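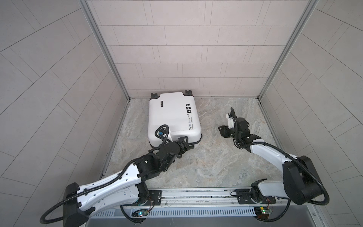

Nollimia, July 8, 2026

The Priltasero false-release fault was a recurring failure in a two-arm luggage handling robot operated by Lurkov at its test site in Nollimia. In a false release, the control software recorded a gripper as open while its fingers were still closed on a suitcase. The arm then moved to its next position and pulled the case along with it. The fault was first logged in May and led to a change in both the software and the cable routing.

Background

Priltasero is the name of the control software. The arms share one mounting platform and carry parallel grippers. The work covers turning and positioning suitcases, opening and closing zippers, and packing. Hard-shell and soft-shell cases are both used, and they put different loads on the fingers. A hard shell is usually held by its rim or corner, where a firm grip is needed. A zipper pull is small and takes a light grip.

Fault history

In a series of 139 runs, the operators recorded 19 false releases. Most ended with the suitcase shifted on the floor and the run stopped by hand. In 4 of them a zipper pull was bent or torn off its slider. One hard-shell case cracked at the corner. There were no injuries, but in one run an operator had already stepped toward the platform when the arm began to move. That run was reported as a safety matter, and testing stopped the same afternoon.
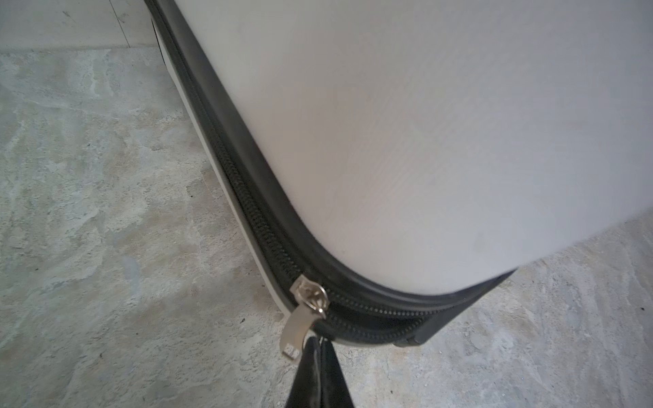 Zipper slider and pull tab on a gray soft-shell suitcase, with a gripper finger below the tab.

Cause

The review was led by Margarida Carvalho, an engineer at Barrientos, the contractor that maintains the arms. It found two causes that acted together. The first was in the cabling. When the wrist turned far to one side, the cable was pulled tight and the finger position signal dropped out for a moment. The second was in the software. Priltasero treated a missing signal as the last position it had commanded, so a gripper that had been told to open was marked as open whether it had moved or not.

Motor current would have shown the difference - a closed gripper under load draws more than an open one - but the release step did not check it.

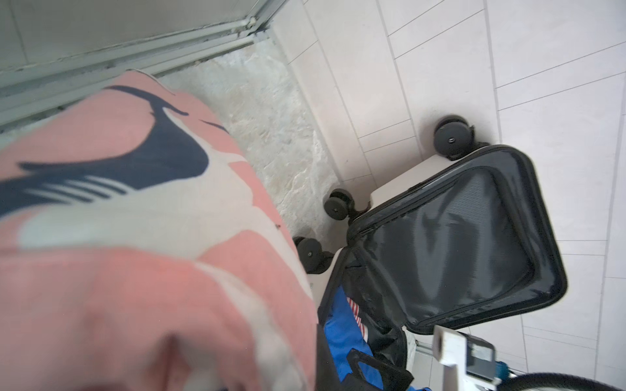 The fault was slow to be found during packing work, where a finger that kept hold of a garment could look like an ordinary snag. Several early cases were logged that way and corrected later.

Changes

The release step now requires a live position signal and a drop in motor current. If either is missing, the arm holds still and the run ends. Slack was added at the wrist, and the wrist turn was limited to around 53 degrees to either side during a release. Operators must also press the stop control before reaching for a case, even when the screen shows both grippers open.

Lurkov has kept the older software version for bench tests only.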